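Search this site
Search

4.2 Planning the equipment budget

The first plan of the Skodik project had one expensive arm. We changed it to 14 hand-held grippers, and kept 1405 euros for spare pads and cables. Soft household packets decided the choice of pads (Figure 3).
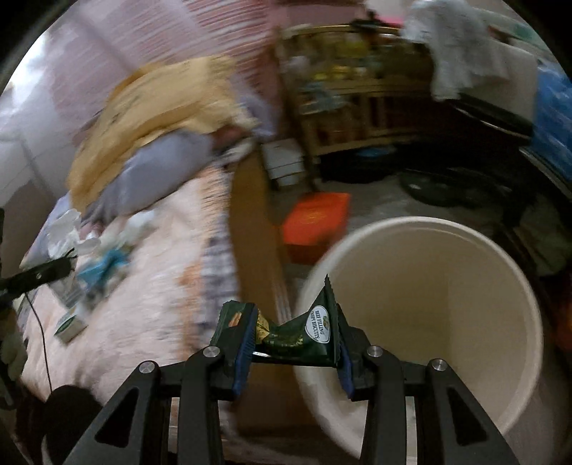
Figure 3. A glossy snack packet held between two textured blue pads, with a round bin behind.

4.3 Spare parts

Pads should be bought together with the grippers, in one order. Our supplier, Iltix, asks for a minimum of 80 pads, and this sum must be in the plan from March.

Recent items
Rizk: notes on leasing
Tokesex price list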